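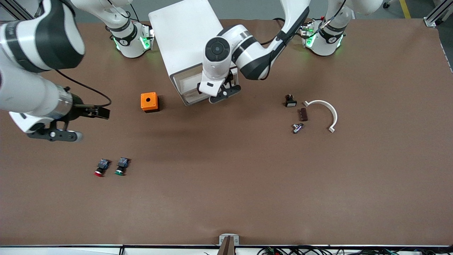

What I miss most is the chat

By Nkechi Balogun
January

I've worked at Zelberg for ten years now, nearly all of it on the small assembly side, which means control boxes, switches, fittings, the stuff you never think about until a machine won't start. I like it. I've always liked it! You sit down at eight with your tea, somebody opposite you moans about the ring road, and your hands get on with the job while your head is somewhere else entirely (mine is usually at the allotment).

Then Plullik arrived. Plullik is what we call the two-armed robot station, although strictly speaking it's the name of the project, and the paperwork gives it a much longer title that I've never heard anyone say out loud. Evance put it in for us, and in the first weeks their engineers were forever leaning over the table with a laptop balanced on one arm.

I get asked about it constantly. My sister wants to know if it's taken my job. My neighbour wants to know if it's clever. The answer to my sister is no, so far, and the answer to my neighbour is that it depends what you hand it. Ask it to pick up a push-button that's lying where it expects and off it goes. Turn the same button round and you may have time to finish a biscuit.

I should say I was all for it. My thumbs are not what they were. More than 2000 little switches through your fingers and you feel it when you try to open a jar at home, and if a machine wants to take on the grabbing and sorting it is welcome to my share. I've read plenty of grumpy pieces by people who've never done this kind of work, all about the dignity of it, and I do wonder how dignified they'd feel by mid-afternoon with a tray of terminal blocks still to go.

So my complaint is a different one. When the old bench came out, the seats round it came out too. There were three of us at that bench, facing each other, and now we're spread along the wall at separate stations, each with a screen, and whoever is minding Plullik stands with their back to the other two. You can't talk to somebody's back. Well, you can, but you have to shout, and you don't shout about your daughter's divorce.

That matters more than it sounds. I learned this job by listening. I found out which clamps crack if you force them because the woman across from me said "ooh, not like that" before I'd done it. Our newest starter has had a training module and a very nice certificate, and she's bright, and she's been left to work out on her own things I'd have been told in my first week over a custard cream. I try to catch her at break. It's a poor substitute.

The other thing is who gets asked. Part number 3785 is a fiddly little so-and-so, and any one of us could have told the planners it rolls. We weren't asked until the robot had been set up and everybody was standing round scratching their heads. It was sorted in an afternoon once they did ask – a different tray, laid out another way – and I'll give the Evance lot their due, they were lovely about it and wrote down what we said. I'd just like to have been in the room earlier, when it was all still drawings.

A friend of mine at Amadi, across town, says they've gone about it the other way round. The people on the floor chose which jobs the arms would get, and they kept a shared table in the middle. She says it's noisier and she's home with less of a headache, which makes no sense, but I believe her.

I'm not asking for the old bench back. I'd like two chairs turned round to face each other, and somebody from our end of the building at the next planning meeting. I've put both in the suggestion box and told my supervisor as well, since the box only gets opened when somebody remembers where the key is.

Contact us | Copyright, all rights reserved | Back to top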